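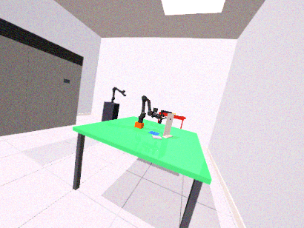
The first thing a visitor wanted to know at the Flivcombe open day was whether the arm would do the same thing twice if you asked it to, and a whole row of people leaned in for the answer. Sometimes, came the reply from the desk, and that got the biggest laugh of the afternoon.

The Fovasex robotics workshop opened its doors on October 7, 2022, and 300 people came through, which is a terrific turnout for a town our size! The main draw was the simulator, where a black arm on an orange base works over a bright green table. Visitors could take the controls for a few minutes at a time and try steering the gripper for themselves. It is a lot harder than it looks. Plenty of grown-ups handed the controls over to their kids and were quickly outdone.

The team has been practicing in simulation all through September, and had logged 1,320 practice runs by the time the doors opened. Working this way means a bad move costs nothing but a restart, so the staff were happy to let anybody have a go, and then another go. One girl stayed through 2 full demonstrations and asked better questions than most of us (why does the elbow go up before the hand goes down? how does it know where the table is?). She got proper answers, too, with sketches on the back of a flyer.

Next door, in the Baranauskienė room, there was a talk on how a practice task gets put together, from placing the objects to deciding what counts as a good try. It has 110 seats and they were all taken, with more people listening from the hallway. The speaker kept it in plain words and left lots of time for questions, so it ran well past the hour.

The workshop's next project, Zeditz, will look at getting arms to share a job, and the team hopes to show an early version at the next open day. Entry will be free again. Sign-up sheets for the evening beginners' group are at the front desk in Flivcombe, and no experience is needed.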